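Cahier d'atelier – Restauration des documents graphiques
Atelier Tultero, entrée d'avril
Rédaction : W. Echeverri. Relecture : A. Cárdenas.

Objet : registre de comptes du fonds Guzmán, daté de 1681 au premier feuillet. Reprise du traitement après constat.

9 h 15. Le registre a été sorti de la réserve et laissé en acclimatation dans sa boîte, couvercle entrouvert. Le constat dressé à l'entrée est confirmé dans l'ensemble. Le corps d'ouvrage compte 84 feuillets de papier vergé, répartis en sept cahiers de douze feuillets. La couture sur nerfs de peau est rompue entre le deuxième et le troisième cahier. La couvrure en parchemin souple est rétractée du côté de la gouttière et ne protège plus les bords. L'ancien signet, mentionné dans la fiche de dépôt, n'a pas été retrouvé.

Il convient de rectifier un point. La fiche signale une attaque d'insectes active. L'examen en lumière rasante ne révèle aucune sciure fraîche et les galeries du septième cahier présentent des bords anciens, encrassés. Le maintien en quarantaine n'est donc plus requis. Un piège de surveillance restera néanmoins dans la boîte jusqu'à la fin du traitement.

Encres. Deux mains se distinguent, avec deux encres métallo-galliques de teinte différente. La première, brun clair, est stable. La seconde, presque noire, a traversé le support dans les colonnes de chiffres, où la plume a été le plus chargée. Les papiers indicateurs à la bathophénanthroline, appliqués en sept points, ont viré au rose pour cinq d'entre eux, tous situés dans la seconde main. La présence d'ions fer (II) libres est par conséquent établie, et tout apport d'eau non maîtrisé dans ces zones est proscrit. Cette consigne vaut également pour les colles.

10 h 40. Dépoussiérage. Brosse douce, puis éponge de latex vulcanisé dans les marges seulement. Les feuillets du troisième cahier portent en tête une auréole brune, rigide au toucher, que l'éponge ne modifie pas. Aucun essai de gomme n'a été tenté à proximité du texte. Les poussières recueillies au fond des cahiers ont été conservées sous sachet et versées au dossier ; elles contiennent du sable d'écriture, qu'il serait regrettable d'éliminer sans trace.

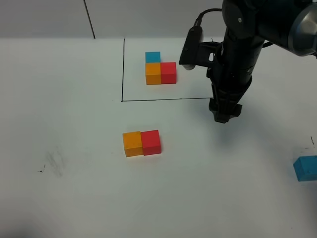
11 h 30. Choix de l'adhésif de consolidation. Trois préparations ont été comparées sur papier d'essai vieilli, encré avec la formule habituelle de l'atelier : gélatine de type B à 2 % ; méthylcellulose à 2 % ; hydroxypropylcellulose à 2 % dans l'éthanol. Les deux premières ont été étendues sur film polyester, séchées, puis réactivées sur un buvard à peine humide, selon la méthode du papier de réparation préencollé. La troisième a été réactivée à l'éthanol.

La gélatine offre l'adhérence la plus franche et n'a provoqué aucune migration visible après séchage sous poids. La méthylcellulose se décolle au pli. L'hydroxypropylcellulose se comporte convenablement, mais laisse une légère brillance sur le papier d'essai. La gélatine est retenue. M. Cárdenas a fait observer, à juste titre, que le temps de contact avec le buvard n'avait pas été consigné lors de la campagne précédente sur le fonds Dadix, ce qui rend la comparaison impossible. Il sera désormais noté pour chaque lot de bandes.

14 h 00. Consolidation des feuillets du premier cahier. Papier japonais mince, bandes déchirées à l'aiguille et non coupées, pose au verso chaque fois que l'écriture le permet. Séchage entre intissé polyester et buvard, sous plaque de verre et petit poids. Dans la colonne des recettes, un fragment portant la fin d'un nombre était replié sous la marge. Il a été remis en place et la lecture en est certaine. La transcription transmise par le service des archives devra être corrigée sur ce point ; un message lui a été adressé.

Le même feuillet conserve une pièce volante, pliée en quatre, qui semble être un reçu de livraison de grain. Elle n'est pas cotée. Elle a été photographiée en place, recto et verso, avant tout déplacement, puis glissée dans une pochette portant le rappel du feuillet. Sa cotation relève des archives et ne sera pas décidée par l'atelier.

15 h 50. Couvrure. Le parchemin a été mis en détente progressive, membrane microporeuse et buvard humidifié, par la face extérieure seule. La résistance demeure forte à l'angle inférieur du plat arrière. L'opération a été interrompue et sera reprise par paliers. Aucune traction ne doit être exercée à la pince sur cet angle. Sous le rempli, une annotation à l'encre est partiellement lisible : « Puser », suivi d'une lettre que nous n'identifions pas. S'agit-il d'un nom de lieu ou de celui d'un débiteur ? Le mot ne figure pas dans l'index provisoire.

Fournitures. Le stock de papier japonais mince suffira pour deux cahiers encore. La commande est à passer avant la reprise de la couture. La gélatine entamée a été étiquetée et mise au froid ; elle sera jetée à la fin de la semaine si elle n'a pas servi.

À faire :
– poursuivre la consolidation, deuxième et troisième cahiers ;
– répéter le test aux papiers indicateurs sur le feuillet à l'auréole ;
– reprendre la détente du parchemin, angle inférieur du plat arrière ;
– relever le passage de couture d'origine avant toute dépose de fil ;
– demander aux archives si la reliure doit rester consultable ou si le registre sera communiqué sous forme numérisée.

17 h 20. Registre remis en boîte, feuillets consolidés maintenus sous poids au poste 2. Visa de M. Cárdenas apposé sur la fiche de traitement.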